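Tape, foam, a blue bin: an hour with Ute Lenz

31 August 2020

Got to Redier a little early, wrong door first, then the right one. Ute Lenz was already at the table with a roll of tape on her wrist like a bracelet. She lays out work tables. Surfaces, bins, where stuff goes and where it doesn't. I wanted to talk about the big brown one with the squares on it, and we mostly did.
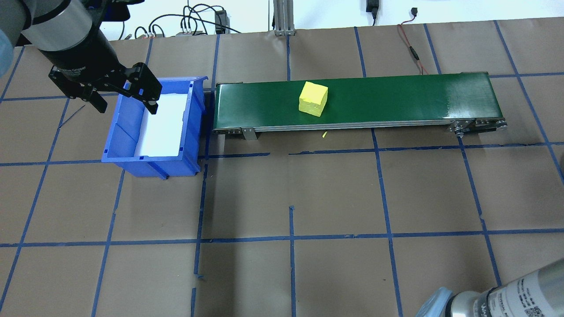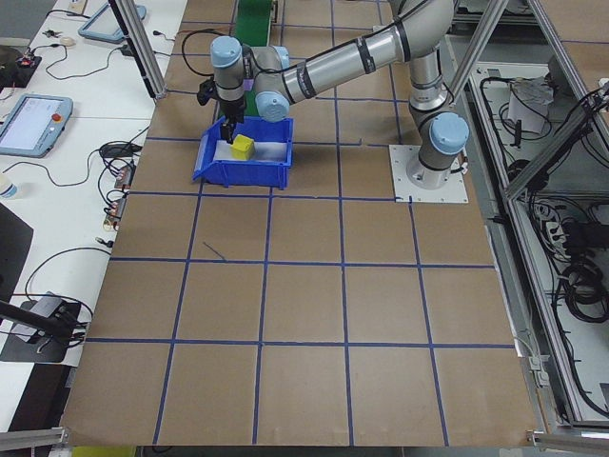
Photos: Henrik Baumgart

First question, the obvious one. Why squares?

"So I can talk about the table," she said. "Without squares you say over there, no, more to the left, no, my left. With squares I say third one along from the bin and we're done. That's all it is. People think it's for measuring, it isn't for measuring, look at them, they're only sort of square."

They are only sort of square. She puts the tape down by hand, pulls it tight between two people if there are two people, alone if there aren't. Long lines first, then the cross lines over the top. She used a yardstick on an earlier table and says it took her most of a morning and looked no better.

Blue tape, the painter's kind. She has tried others. White got dirty. A clear one, bought by Jörg Schwerdtfeger who does the ordering, was "a complete mystery to me, you tape a line you can't see." It went back in the drawer. Blue comes up without leaving glue, and shows up against the brown from across the room.

I asked her about the stray piece, the short bit lying crooked in one of the cells. In Henrik's second picture, left of the middle.

"Yes. I know." Long pause. "There is always one. You tear off too much, you stick the extra piece down for a second so your hands are free. Then you go to lunch."

Is it going to stay there? She thinks yes. If she took it up now Ovidiu would ask where it had gone, he's started using it as a landmark.

The brown covering next. She is picky about that. It gets marked, it gets scuffed, and when it's bad enough the whole lot comes off with the tape still on it and she begins again. She likes brown for this because it's dull. A white table in this light is hard on the eyes after a while, and small things get lost on a dark one.

Small things meaning foam. This is the part she got going on.

"Foam makes crumbs. You can buy the nice kind or the cheap kind, it makes crumbs. You cut it, crumbs. You set it down, pick it up, crumbs." She pinched the air. "Then they're on the table and they are very light, so if you wipe with a dry cloth you are only moving them to your sleeve."

There's one in the first picture if you look, a tiny yellow speck on the table just under the front edge of the belt. I pointed it out on Henrik's screen. She sighed. Foam, most likely, she said, she wasnt going to swear to it.

Her method for crumbs is tape. A loop of it around the fingers, sticky side out, dab dab dab. She doesn't vacuum near the paper anymore after it lifted a corner. A damp cloth is no good on paper either. So tape for the tabletop, a soft brush for the belt, done at the end of the day and not in between.

The cube itself, the yellow one. Why a cube, why yellow? I was expecting something more involved.

"Because you see it. On the belt it's yellow on green, in the bin it's yellow on white, on the table yellow on brown. I never have to hunt for it. We had gray ones from Purkov, the foam people, and gray is fine until it rolls under something."

Do cubes roll? "They tumble. It's worse."

She orders from Purkov in a mixed box, colors as they come, and picks out the yellow. The last box came with a delivery note that said 862 and nothing else, she still doesn't know what that was 862 of. The other colors go in a cupboard. Sabine Hagedorn took a bag home for her kids and says they are all over the car.

On to the bin. Blue plastic, open top, ribs down the outside, a small slot in the front wall for a label. I asked what she would write on it.

"Nothing, I leave labels off until a table has been the same for a month. Otherwise you have a bin that says one thing and holds another, and people believe the label." She had more to say about labels, much more, I'll save it for another time. Short version, she has seen a bin marked SCREWS that was full of teabags.

The liner is her idea and she's a little proud of it. White, on the floor of the bin. Blue plastic has a dark bottom, she says, things down in there go murky, and a white floor lifts it all up. Also you can pull it out and shake it. Crumbs again. Everything comes back to crumbs.

It does throw the light back though. In the first picture the inside of the bin is really bright. I asked if that bothers her.

"A bit. I'd like one that is less shiny. I've been looking at a matte one, Ivano makes it, it comes in sheets and you cut to fit. It hasn't been a priority. Jörg has the list."

The list! Jörg's list came up a lot. Shelving at 1,083 euros, crossed out, put back, crossed out again. A better lamp. New casters for a cart called Pal, which has its name on a strip of tape on the handle and pulls to the right. 700 euros is where Jörg has to go ask, under that he can just order. So the shelving waits and the small stuff comes through in dribs and drabs.

We walked round to the belt. It's the thing on the table she fusses over most when she's setting up, more than the bin. Dark green, quite glossy, with a silver side rail along the front. She starts there, sets the belt first, then the bin right by the end of it, then tape around both.

"If you tape first you will want to move the belt. Always. Then you have a line going under it and coming out in the wrong place."

How close should a bin be to a belt? She held up a hand, flat, sideways. A hand. Close enough that you don't look away from one to find the other, and with a gap so the lip doesn't rub. The lip on this kind of bin flares out at the corners and it will catch on whatever is next to it, she has learned.

Cleaning the gloss is the annoying bit, as a shiny belt shows every fingerprint. She doesn't touch the top of it if she can help it, holds it by the rail.

Then the side table, which I thought she might steer me away from. She didn't. It's the white one on the left in the wider picture. Mouse, cables, a power strip near there, a little bottle, pendants, one of them with its screen lit. The cables are a tangle, no other word.

"That is not mine," Ute said right away. Then, "OK, half of it is mine."

Her rule, and she admits it's a loose one, is that the brown table stays clear of anything that doesn't have a job on it, and the white bench can be whatever it needs to be. Mess has to live somewhere. If you try to have both tidy you spend the day tidying, she says, and you lose the one that mattered. Cups get one warning. The bottle has had its warning.

And the cabinet on the other side, the metal one, with coiled black cables in it and another power strip and something white shoved in, paper or a bag. I asked which. She went to look, came back.

"Paper bag," she said. Very pleased.

Coiling is the other thing she will not let go. Over-under, never round the elbow. Ovidiu Ciobanu does it round the elbow. They have agreed to disagree and she redoes his after he leaves, he told me this himself on the way out, he finds it restful to know.

I asked what she'd tell somebody setting up a table like it from nothing, say in a spare room, school, wherever. She went fast here and my notes are bad, so this is patchy.

Cover the top before anything else. Overlap the joins and tape them down or they'll curl. Decide which side you stand on. Belt, then bin, then lines. Buy more tape than you think, buy it all at once too, as the blue varies from roll to roll and it'll annoy you. One bright object to try things out with, before you bring the real stuff in. Leave the liner loose.

And how long does it take?

"The table, an afternoon. Then people come and tell you where it should have been, that's another afternoon."

She was already peeling at something on the edge when I packed up, a corner of tape that had come up a bit. I asked if the next one would have squares as well. Wider ones, she said. She wants to get a whole bin inside a single cell. Sabine wants them smaller. Jörg wants to know how many rolls.

Questions for Ute about tape can go to the front desk at Redier, they'll pass them on. She asked me to say she will not be answering any about teabags.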